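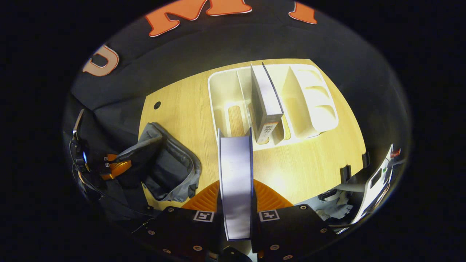 Last modified: January, 18:04

We use cookies to measure readership. Accept | Settings

4.2 Slot insertion from the wrist view

Figure 3. Wrist view in the desk organiser task. The fingers hold a white panel upright; a white-and-gray box stands in a middle slot of the tray. Each finger carries a square marker.

Demonstrations were recorded with the Mendorik hand-held gripper. The set holds 2284 episodes, of which 319 were kept back for testing. Finger opening is read from the two markers (Figure 3), so no encoder signal enters the policy. The circular fisheye image is passed to the network without being flattened. In early trials, flattening removed the table edge from view and the policy lost its height reference.

The policy predicts 8 future poses relative to the present one. A long panel hides part of the space between the fingers, and most failed insertions began with a sideways error at this stage. Adding 18 episodes with a deliberately poor grasp reduced these errors but did not remove them.

Comments

T. Palacios: Is the marker spacing corrected for lens distortion before the opening is computed?

Ezequiel Garrido: Yes, with a lookup table per lens. See the appendix.

skandico_lab: Are the 18 extra episodes counted in the 2284?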